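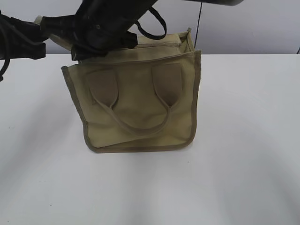
Ticket 42 – Bras gauche : la pince lâche le bord du sac au moment de soulever
Projet : Pulik
Atelier : Nedbridge, établi du fond
Ouvert par : Jamila Siriwardena
Suivi : Finn Frerichs
Priorité : normale
État : résolu, à surveiller

Problème constaté
Le bras descend sur le sac en toile kaki, prend le bord gauche de l'ouverture, ferme, puis commence à monter. À quelques centimètres de hauteur, la toile glisse entre les doigts et le sac retombe sur la table. Aucun message d'erreur dans la console, le programme va jusqu'au bout comme si la prise était bonne. Même comportement avec le sac vide et avec le sac lesté de 500 g.

Matériel
Bras monté à l'atelier en octobre, pince noire d'origine, contrôleur Geddes, script de prise « bord_souple » dans le dépôt Betinico. Rien n'a changé côté alimentation depuis le montage.

Jamila, 10 h 15
Redémarré le contrôleur, refait l'homing de tous les axes. Pas de différence. J'ai ensuite remplacé le sac par un carton plié : la prise tient sans problème. Donc la pince serre, au moins sur quelque chose de rigide.

Finn, 11 h 05
Peux-tu m'envoyer la courbe de courant du moteur de pince pendant la fermeture ? Regarde aussi si la consigne d'ouverture repart avant la fin de la montée, on a déjà eu ce cas avec l'ancien script.

Jamila, 11 h 40
Courbe déposée dans le dossier du ticket. La consigne d'ouverture part au bon moment, après la dépose. Par contre le courant monte à peine avant que le moteur s'arrête. Avec le carton, il y a un vrai palier.

Finn, 14 h 20
Vu. Le script coupe la fermeture dès que la position cible est atteinte, et cette cible est réglée à 4 mm. C'est bien pour le carton, trop large pour une épaisseur de toile. Les doigts touchent le tissu mais ne le pincent pas. Deux choses à faire :
– passer la position cible à 0 et laisser la limite de courant arrêter le moteur ;
– ajouter une pause de 2 secondes entre la fermeture et la montée.
Ne touche pas à la limite de courant elle-même pour l'instant.

Jamila, 15 h 10
Modifié les deux paramètres. Le sac vide monte et reste en prise. Avec le lest, il tient aussi, mais il pivote et le côté droit pend nettement plus bas. Normal avec un seul point de prise, mais ça gêne la dépose : le fond arrive de travers et le sac se couche.

Finn, 15 h 35
Pour le pivotement, je propose de viser plus près de la couture de l'anse gauche, la toile y est doublée. Attention à l'anse arrière, il ne faut pas que les doigts passent dans la boucle. Baisse aussi la vitesse de montée de moitié.

Jamila, 16 h 50
Point de prise déplacé vers l'anse, vitesse réduite. Le sac lesté se repose debout, sauf une fois où la pince a attrapé l'anse arrière avec le bord. Arrêt manuel, pas de dégât. J'ai relevé un peu la hauteur d'approche et le défaut n'est pas revenu cet après-midi.

Finn, 17 h 15
Bien. Je passe en résolu. Merci d'enregistrer les réglages sous un autre nom, « bord_toile » par exemple, pour que la version carton reste utilisable. Si l'anse se prend à nouveau, rouvre ce ticket avec la courbe et la hauteur d'approche.

Jamila, 17 h 25
Enregistré sous « bord_toile » et poussé dans Betinico. Il reste à essayer avec le sac posé de biais, j'ouvrirai un ticket séparé.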